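Lillwood Shelving – Questions We Get A Lot

Updated November 18, 2018

Do you ship to apartments?
Yes. Curbside only though. Stairs are extra – call first.

How long does delivery take?
Usually 2 weeks. Longer in April, everybody moves in April.

What's the difference between Vurano and Nuvesine?
Vurano is the tall one, for floors. Nuvesine hangs on the wall. Parts do not swap between them, please don't try.

How much weight can a Vurano hold?
22 pounds per shelf, spread out. Not all in the middle. Books are heavier than you think.

Can I cut the uprights down?
You can but then no returns. Measure twice.

I'm missing screws.
Check inside the cardboard corners first. Still missing? Send us the order number and we'll mail a bag, no charge.

Which part number do I use for spares?
376 for short uprights, 967 for long ones. Its on the last page of the booklet.

Does the white finish scratch?
It can scuff, yes. Damp cloth, little dish soap, dry it right after. No scouring pads. Deep marks need the touch-up pen, sold seperately.

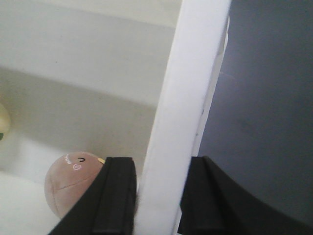
White finish, a few faint scuffs and tiny dark specks.

Will the white match my old shelf?
Maybe not. White drifts over the years, sunny rooms especially. Order a sample chip.

Can I return an opened box?
Yes, if nothing's been assembled. Keep the packing.

Do you have a store?
One, on Kushwaha Street. Closed Sundays. Parking in back.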